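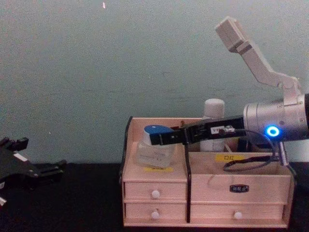 第七章 存档与失败的代价

学习本章以前，请读者先复习第五章里关于关卡长度的内容，特别是“段落”这个概念。本章会经常用到它。如果您跳过了第五章，只要记住：一个段落是玩家从一个安全的地方走到下一个安全的地方所经过的全部内容，包括敌人、跳跃、谜题，也包括什么都没有发生的那些路。

本章的主要问题是：玩家失败以后，游戏应该拿走他的什么东西？

在大部分游戏里，答案是时间。角色死了，屏幕变黑，玩家回到前面的某一个位置，他要把已经做过的事情再做一遍。被拿走的时间有多长，由存档的位置决定。因此，存档系统虽然在菜单里看起来像一个技术功能，它其实属于难度设计。很多初学的设计者把存档留到项目的最后才考虑，让程序员随便选一个方便的位置，然后很奇怪地发现测试者都说游戏太难。敌人没有变，跳跃的距离也没有变，变的只是回去的路。

7.0 一个例子：《Plitadico》

我们从一个具体的作品开始。《Plitadico》是 Urrego 工作室制作的横版平台游戏，主角是一个修钟的学徒，他要从钟楼的地下室一直爬到楼顶。游戏的设计师 Wilson Pacheco 在制作初期作了一个决定：整座钟楼里没有自动存档，玩家只能在敲响小铜钟的时候保存进度，而每一口铜钟只能敲一次。

这个想法很有吸引力。铜钟和故事有关系，敲钟的声音好听，玩家敲钟以前会犹豫一下，这种犹豫给探索增加了紧张的感觉。在工作室内部，大家都喜欢它。内部的人已经玩了很多遍，他们知道哪一口钟最值得敲，也知道第四层的齿轮房间里会掉下来什么。

第一次外部测试的结果和他们的期待很不一样。测试组记录了玩家的每一次死亡，总数是 1,169 次，其中有 439 次发生在同一个地方，就是第四层的齿轮房间。起初，Pacheco 认为这个房间太难，他把齿轮的速度调慢，又在中间加了一块可以休息的木板。第二次测试的时候，玩家仍然在那里放弃游戏。

负责测试的 Elvira Villanueva 后来重新看了录像，她注意的是玩家死亡以后的行为，而制作组以前只看死亡本身。玩家从铜钟出发，要先走一段楼梯，等一部很慢的升降机，再听一遍守门人的对话（对话不能跳过），然后才能到达齿轮房间。第一次走这段路，人们觉得很有气氛。第五次走，有的人开始在升降机上拿起手机。等他们终于到了齿轮前面，手已经冷了，注意力也散了，所以他们又死一次，而且死得比上一次更快。

Villanueva 在报告里写了这样一句话：“玩家练习得最多的，是坐升降机。”

后来的修改很小。齿轮恢复了原来的速度，那块木板也被拿掉了，制作组只在升降机的上面加了一口铜钟，并且允许玩家跳过已经听过的对话。读者在做本章的练习一时，可以比较两个版本的平面图，请特别注意升降机的位置。 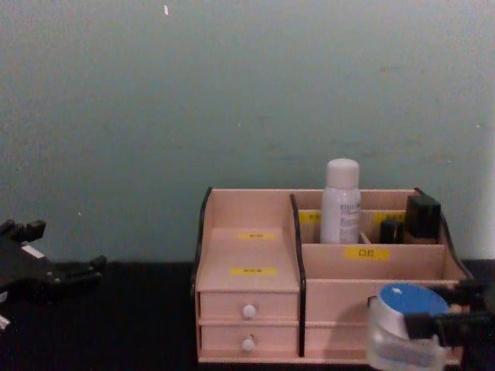 从《Plitadico》的例子里，我们可以得到一对有用的概念。本书把玩家死亡以后必须重新经过、但是对他已经没有挑战的内容叫作“返程”，把他真正需要再次尝试的内容叫作“考验”。在齿轮房间的例子里，楼梯、升降机和对话都是返程，齿轮是考验。失败的代价等于返程加上考验中已经完成的部分。设计者常常只测量后者，因为后者是他花力气做出来的，而返程对他来说只是背景。

需要说明，返程并不总是坏的东西。一段短的返程可以让玩家平静下来，想一想刚才为什么失败。有些玩家在返程中换一件装备，或者决定走另外一条路。如果死亡以后立刻回到考验的前一秒，玩家会很快地、不加思考地重复同一个错误，有时候他自己也说不清楚最后是怎么过去的。这种通过没有给他带来满足，他只是感到这个房间结束了。所以，设计者的任务是给返程找到一个合适的长度，并且让返程里的内容值得看第二遍。

怎样的内容值得看第二遍？这个问题很难给出一般的回答。根据我的教学经验，可以先检查下面几种情况。等待的时间，例如升降机、开门的动画、船靠岸的过程，重复的时候最容易让人生气，玩家在这里没有任何事情可以做。对话次之。普通的敌人比较复杂：如果打败他们需要一点技巧，玩家会觉得自己在进步；如果他们只是站在路上，需要打很多下才倒，那么他们和升降机没有很大的区别。移动本身，只要操作的手感好，反而可以重复很多次。一个跑起来舒服的角色，能够原谅设计者的许多错误。

7.1 存档方式的分类

现在我们比较系统地讨论存档。按照谁来决定存档的时间和位置，可以把常见的方式分成以下几类。这个分类不完美，许多作品同时使用几种方式，但是它对分析有帮助。

一、固定存档点

设计者在地图上选好位置，玩家走到那里才能保存。《Plitadico》的铜钟属于这一类，虽然“只能敲一次”的规则让它有一点特别。固定存档点的优点是设计者可以控制节奏。他知道玩家从哪里出发，带着什么情绪出发，也大概知道玩家身上有多少药水。存档点还可以成为一个温暖的地方，玩家看见它就松一口气。许多人玩完游戏很多年以后，忘记了最后的敌人叫什么名字，却还记得存档房间的音乐。

它的缺点和玩家的生活有关系。玩家可能要去接孩子，可能公共汽车到站了，而下一个存档点还很远。设计者不应该假设玩家的时间是完整的。一个常用的解决办法是“中断存档”：玩家可以在任何地方离开游戏，下次继续，但是这个记录读取以后就消失。这样，失败的代价没有改变，玩家也可以安心地下车。我建议学生在做任何使用固定存档点的项目时，都从第一个版本开始就加入中断存档，到后期再加会非常麻烦。

二、自动检查点

玩家经过某条看不见的线，游戏自动保存。现在这种方式很普遍，多数玩家已经不注意它了。它的困难在于，线的位置要放得很小心。放在过场动画以前，玩家每次都要重新看动画；放在战斗已经开始的地方，玩家可能在只剩一点生命的时候被保存，以后每次醒来都立刻死亡。

策略冒险游戏《Trillberg》的早期版本就有后一种问题。游戏的主角在一座下雪的山城里躲避巡逻队，检查点放在城门的内侧。如果玩家跑进城门的时候后面有一个士兵在追，保存的内容里也包括那个士兵。玩家读取以后，还没有来得及看清楚屏幕，就被抓住了。游戏只保留一个自动记录，于是玩家除了重新开始整个章节，没有别的办法。更新以后，自动记录增加到 2 个，并且系统会先检查附近有没有敌人，没有的时候才保存。请读者注意，这两项修改解决的是不同的问题：检查敌人减少了坏的记录，而多一个记录让玩家在坏的记录出现以后还有路可以走。在实际项目里，最好两项都做。

三、自由存档

玩家在任何时候都可以打开菜单保存，想保存几次就保存几次。这种方式给玩家的权力最大，在角色扮演和策略类作品里很受欢迎。有些设计者不喜欢它，他们说，玩家会在每一次攻击以前保存，结果不好就重新读取，这样游戏里的概率就失去了意义。

这个批评有道理，可是我认为它只说了一半。航海贸易游戏《Lutero》允许自由存档，它给每个玩家 100 个记录的位置。游戏里最重要的决定，例如和哪一个港口签合同，雇用哪一位船长，结果要经过很长时间才会出现。玩家当然可以重新读取，但是为了改变一个合同，他必须放弃后面几个小时的航行，而在这几个小时里他也得到了一些他舍不得的东西。《Lutero》没有禁止玩家后悔，它让后悔变得昂贵。如果您的游戏使用自由存档，同时您又希望玩家接受坏的结果，可以研究一下这种延迟的方法。

还有一点常常被忘记：自由存档把一部分设计工作交给了玩家。玩家要自己判断什么时候有危险，要自己记得保存。忘记保存的玩家，失败以后会失去很多进度，他会责怪游戏，而不是责怪自己，我觉得他是对的。所以，使用自由存档的作品通常也需要自动检查点作为补充。

四、没有存档

一次失败，全部重新开始。早期街机上的作品多数是这样，今天也有很多作品重新采用这个规则，并且在每次开始时改变地图。按照前面的概念，这里的返程非常长，理论上玩家应该无法忍受。但是由于地图每次不同，返程里又有新的内容，它就不再是单纯的返程了。关于这一类作品，第九章有专门的讨论，本章只在比较的时候提到它。

课堂讨论

请选择一个您熟悉的游戏，找出让您失败次数最多的地方，画出从存档位置到这个地方的路线。在路线上标明哪些部分是返程，哪些部分是考验，并且测量每一部分需要的时间。然后考虑：如果只允许移动存档的位置，不允许修改任何敌人和机关，您会把它放在哪里？请把您的答案和同桌的答案交换，先不要解释，让对方根据路线图猜测您的理由。

下一节讨论检查点之间的距离，我们会用到第五章的段落表格，请提前准备好。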